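Wedport Makers Board > Out and About > Kanham open day in Rerenville, who went?

gluestick_dad
Posts: 953

So who else made it out to the Kanham open day? I drove over from Wedport with my two kids and we stayed until they started turning lights off. I've been telling everyone at work and they're sick of me, so you get it now.

We got there at 10 when the doors opened and there was already a line. They had three rooms going. The first was the old packaging line with the belts, which is loud and great if you like belts (my son likes belts). The second was a talk about safety fences that I skipped. The third was the two-arm room and that's where we spent the whole rest of the day, minus a break for a very dry muffin.

If you missed it, the two-arm room had a table set up like a desk at home and the arms tidied it. Ordinary desk stuff! I must have watched six or seven rounds and I'd have watched more if my daughter hadn't needed the restroom.

pinetreepete

I was there after lunch. Agree on the muffin.

I'll be the grump though. I thought the desk demo was slow. My wife timed one round on her phone and it took 520 seconds to get through the whole thing. I could clear that desk in the time it takes to sneeze. I get that it's hard, I really do, but they had a room full of people standing up for it and a lot of them drifted off to the belts.

gluestick_dad
Posts: 953

Pete, the slow is the good part! When it's slow you can see it make up its mind. There was one round where the left arm went for the mouse, came down a hair too far over, backed off, and went again. The whole room went "ohhh." You don't get that from a belt.

solderqueen

I'm with the dad on this one. I build little arms out of hobby servos, and mine would have put the mouse through the table. Getting down to something that low and smooth without shoving it is a big deal. A laptop is worse. Closed, flat, slippery, nothing to grab except a thin edge. I was standing right up at the rope for that and I don't think I was breathing.

Does anyone know if the arms run the same moves every time or if they're looking at the table? I asked the woman at the front and she said "looking," but then she got pulled away by a school group.

pinetreepete

They were looking. A kid near me asked if they could turn the lamp to face the other way, and the staff did, and it still went for it. Took its sweet time, but it went for it. OK, that part was cool. I'll give them that part.

rt_9_commuter

Question from someone who couldn't go (car trouble, long story). Are these the Parisi arms? My cousin saw something from Parisi at a school fair and said they were on wheels.

solderqueen

No wheels on these. They hang down over the table. I didn't see a name on them, and the handout only talks about Kanham, so I can't help you there.

gluestick_dad
Posts: 953

Yeah, hanging, and I wish I'd thought of that for my own bench. You get your whole tabletop back! My kids thought it looked like somebody leaning in through the ceiling.

Kanham sent a few pictures out to everyone who signed the sheet at the door, so for rt_9_commuter, and for anyone else who missed out: 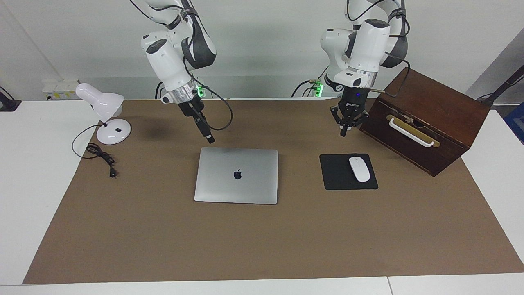
The desk table in the two-arm room, with the lamp, laptop, mouse and wooden box.

Look at how they put brown paper down under everything. I'm stealing that too. Kraft paper is cheap and I'm forever losing small screws on a white bench.

rt_9_commuter

Oh nice, thank you! That's a lot closer to a real desk than I was picturing. The lamp cord lying in loops like that is my house exactly. Did they make it deal with the cord?

gluestick_dad
Posts: 953

Not in any round I saw. It moved the lamp and the cord came along for the ride. Somebody asked, and the guy running it laughed and said cords are on the list.

pinetreepete

That's my point, though. Cords are the part of tidying a desk that I'd pay somebody to do. Wake me up when it can coil one.

solderqueen

Pete, I've seen a photo of your garage. You can't coil one either.

I do have one real complaint, which is the room. They let 20 people in at a time and put the rope so far to one side that half of them were looking at the back of somebody's head. If they do it again I hope they hang a screen or put in a step for the short folks. I gave up my spot twice so kids could see.

pinetreepete

Fair on the garage. Agree on the rope. I wrote that on the comment card, along with the muffin.

rt_9_commuter

Is there going to be another one? I could do mornings if somebody from the Wedport side has a spare seat.

gluestick_dad
Posts: 953

The sign by the exit said they're planning one for March, same building. I've got a seat if you don't mind riding with two kids who will talk about belts the whole way to Rerenville. I'll start a new thread once they post the times.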